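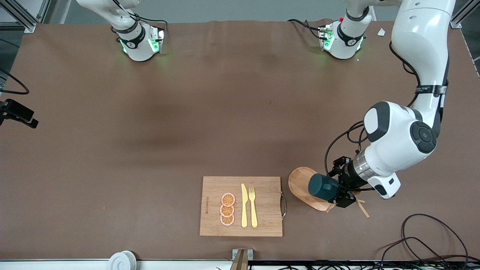 Mekbridge completes gripper comparison on the two-arm table

The automation group at Mekbridge has completed its spring comparison of grippers for handling kitchen objects and can now report the main results to members. The work began in April and closed on 8th June. Two gripper types were tried: the Gonlow parallel gripper, which has been in use at the laboratory for some time, and the newer Rerel model with longer fingers. In all, 1,997 attempts were recorded.

The purpose was a practical one. Members working on table-setting and clearing tasks had reported that results obtained with one gripper were difficult to repeat with the other, and it was not clear whether the fingers, the cameras or the controller settings were responsible. The comparison was therefore carried out on a single table, with a fixed set of objects and the same operators throughout.

The objects were ordinary ones. They included cups, boards, chopsticks, and a knife and fork of the kind found in a play kitchen. The cup was included at the request of several members, as it may be held by the rim, by the base or on its side, and each of these places different demands on the wrist. Chopsticks and cutlery were chosen for the opposite reason. They lie almost flat, and a gripper which closes a little too high will miss them altogether.

Results for the cup were close. Both grippers lifted it dependably from an upright position. When the task called for the cup to be turned on its side and carried over a tray or board with a raised rim, the Rerel fingers kept a steadier hold, while the Gonlow fingers allowed the cup to turn slightly before it was set down. Operators were able to correct for this once they had become used to it, but the correction added time to each attempt.

With thin objects the order was reversed. The Gonlow gripper has blunter fingertips and closes evenly along the table surface, and it picked up single chopsticks with fewer repeated attempts. The Rerel gripper tended to push them away. Of the 267 attempts marked as failed, more than half involved a chopstick or a fork. Shorter fingertips have been ordered for the Rerel gripper and will be tried when they arrive.

The covering of the table also proved to matter. Early attempts were made on the bare surface, where reflected light from the indicator lamps disturbed the wrist cameras. A matt brown covering was laid in the second week and kept in place for all later attempts. Creases in the covering caused small errors in height when the arms worked close to the table, and operators are asked to smooth it before each session.

Three camera positions were compared as part of the same work: one on the wrist, one at the side of the table and one above it. The wrist camera gave the best view of the fingers at the moment of closing, but it lost sight of the object when a large item was held. The overhead camera was the most useful for judging whether a piece of cutlery had been placed parallel to its neighbour. The side camera was of limited value for flat objects and will be moved to a lower bracket.

The controller, supplied by Ağca, was left on its standard settings for the first part of the comparison. The closing force was then lowered in steps. Soft plastic cups could be held at a noticeably lower force than the one previously recommended in our notes, and the notes have been amended – members holding a printed copy should replace page 16. No change is proposed to the speed limits.

Cable routing remains a difficulty. The cables running along the upper arm and over the elbow joint may pull tight when the wrist is turned fully inwards, and on several occasions an attempt had to be stopped for this reason. A longer cable set with softer loops at the joint is being prepared. Until it is fitted, operators should avoid full inward rotation of the left wrist.

Both grippers will remain available. Members planning work with cups, bowls and similar objects are advised to request the Rerel model, and those working with cutlery or other thin items the Gonlow. Bookings are made through the laboratory calendar in the usual way, and the gripper required should be stated at the time of booking, as changing from one to the other takes most of a morning – including calibration of the wrist camera.

The full record of attempts, with operator notes, may be consulted on the shared drive under the spring comparison folder.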